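Facilities and Research Safety Bulletin
Halby Manipulation Laboratory

Unplanned gripper release at Bench 5: findings and changes to procedure

The Laboratory has completed its review of the unplanned gripper release that took place at Bench 5 in July. Nobody was hurt. One glass tumbler was broken, and the bench was out of service for 17 days while the arm was inspected and its control software was brought up to the current version. The full report is available to all badge holders on the internal site. A summary follows.

What happened

The arm at Bench 5 was running an overnight series of cup transfers for the Telari project. Each cycle consists of picking up a cup, carrying it to a holder, setting it down, and returning it to its starting place. The series was planned for 282 cycles. The first 99 were completed without any recorded fault. On the next cycle, the gripper opened while the arm was still moving toward the holder, and the tumbler fell to the counter and broke. The arm did not stop. It carried out the rest of the cycle with nothing in its grip, then began another, and went on in this way until the morning shift pressed the emergency stop.

By that time the fingers had passed through the broken glass many times. Fragments were found on the counter, on the floor on both sides of the bench, and inside the finger mount.

Cause

The review found two separate faults.

The first was a worn connector on the gripper cable. When the wrist turned past a certain angle, the connection dropped for a fraction of a second. The gripper controller, supplied as part of the Quezada package, had been set up to open the fingers whenever communication was lost. That setting is suitable for work in which a person may have a hand near the fingers. It had been carried over from an earlier project and was not reviewed when Bench 5 was assigned to unattended runs.

The second fault was in the supervising program. It read the commanded position of the fingers and not the measured position. As far as the program was concerned, the cup had been held, carried, and placed correctly every time. The log for the night shows no failed cycles after the tumbler was dropped, and for this reason all data from the run after cycle 99 has been withdrawn from the Telari set.

The review also noted that the morning shift began sweeping up glass before the arm had been locked out. The emergency stop had been pressed, but the stop alone does not meet the Laboratory's lockout rule. Staff are reminded that the lockout tag must be in place before any person reaches into the work area, including for cleaning.

Changes now in force

The cable and connector at Bench 5 have been replaced, and the same parts at the other benches have been checked. On loss of communication, grippers assigned to unattended runs now hold their last position and the arm stops. Benches where people work within reach of the arm keep the earlier setting.

The supervising program now compares measured finger position against the expected width of the cup at three points in each cycle. If the two do not agree, the run is paused and the duty phone is called.

Glass may no longer be used in unattended runs at any bench.

Return to service

Bench 5 has returned to supervised work with the cup transfer task. The clear cup used in the task is plastic, and the round wooden holder rests directly on the stone counter. Project teams should pay attention to lighting when setting up similar work. A strong light from one side throws a hard shadow next to the holder, and the polished stone can return a patch of glare between the gripper fingers when seen from the wrist camera. Neither condition played a part in the July fault, but both can affect camera-based checks, and teams should confirm that their checks still perform well under the lighting they intend to use.
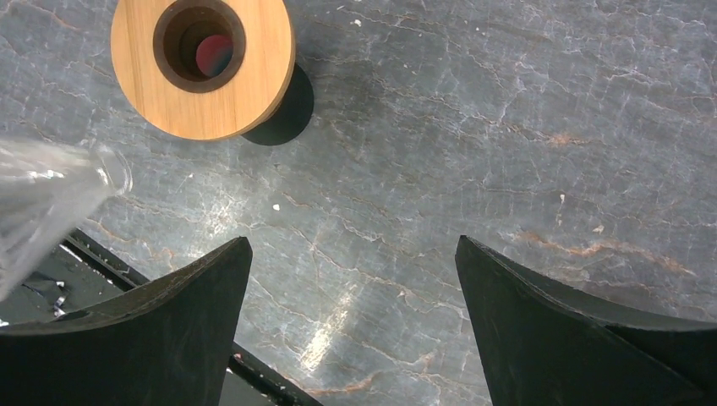 Counter surfaces are to be wiped down and looked over before every run, under the revised bench checklist. Glass fragments are hard to find on dark, veined stone, and the review team found two of them only on a second pass with a hand lamp. Small white specks of the kind scattered over the counter at Bench 5 are easy to pass over among the pale veins, and staff should not assume that a speck is dust or a crumb until it has been checked. Use a damp disposable cloth and cut-resistant gloves. Compressed air must not be used.

Unattended runs at Bench 5 remain suspended. The Mololley site office will consider a request to resume them once the new checks have been tested with deliberate cable faults. Teams with overnight work already scheduled should contact the site office to arrange time on another bench.

All bench users are required to read the revised checklist and sign the record by 19th September. Access to the benches will be withheld from anyone who has not signed. Questions about the report should be sent to the Research Safety desk.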